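07/06/2021

Back from Vuvstead and my legs are still complaining. 31 miles on the old canal path, which I know is nothing to the serious bike people, but it's the longest ride I've done since November and I am pretty pleased with myself!

The morning was the good part. Cool, no wind, hardly anyone out past Flirnitz except a heron and a couple of guys fishing. I had the peanut butter sandwich way too early (mile 2, I have no self-control) and then had to buy a muffin at the Petek place by the lock. It cost more than it should have and I'd buy it again tomorrow.

Then the chain started skipping. It does it on the second-biggest cog and only when I'm climbing, so of course it picked the hill out of town. I got off and walked the last bit and said some words to the hedge. I think the cable has stretched — or the derailleur got knocked when the bike fell over in the garage. Need to look at it in daylight. 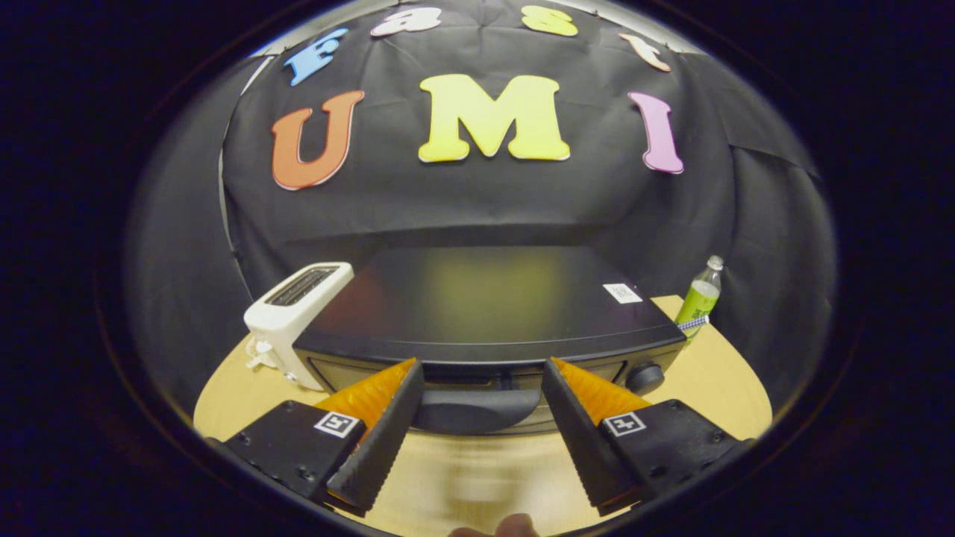

Stuff to fix before the next ride

Chain first. If it needs a new one I'll get the Horix again, the last one did me fine. New bar tape too, the left side is unraveling and it's driving me nuts. And the back tire keeps going soft overnight, so I need to stick the tube in the sink and look for bubbles.

It was 74 degrees by the time I got home and I drank most of a pitcher of iced tea standing up in the kitchen. Bath, then leftover chili. I meant to do laundry — it can wait until tomorrow.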